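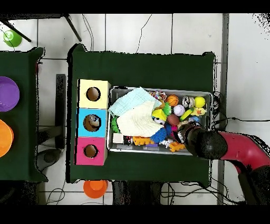
Projects > Automation > Site visits > Trereo open day

Report on the sorting demonstration, Trereo open day, 2/26/24

1. Purpose
Our group attended to record how a single-arm cell handles mixed soft and hard items. The cell, named Griler, was presented by Dagný Mogensen.

2. Set-up
Toys and cloths are piled in one metal tray. The targets are three cardboard boxes, yellow, blue and pink, each with a round hole in the top. The arm works from the side of the table opposite the boxes, so every transfer crosses the tray.

3. Observations
The operator's log, which we were allowed to copy, lists 257 attempted picks over the day, 18 of them stopped by hand. Balls were the easier class. Cloths caused most of the stops, usually when a fold covered a second item. Set reach was 700 mm.

4. Limits
We did not time single picks. Lighting was not measured. Hendrik Van Acker will repeat the log analysis in September using the Eta scripts.

5. Further work
Compare stops by item type. Ask for the gripper force settings.

We use cookies to remember your settings. Accept | Decline

Contact | Copyright Powell Student Projects | Back to top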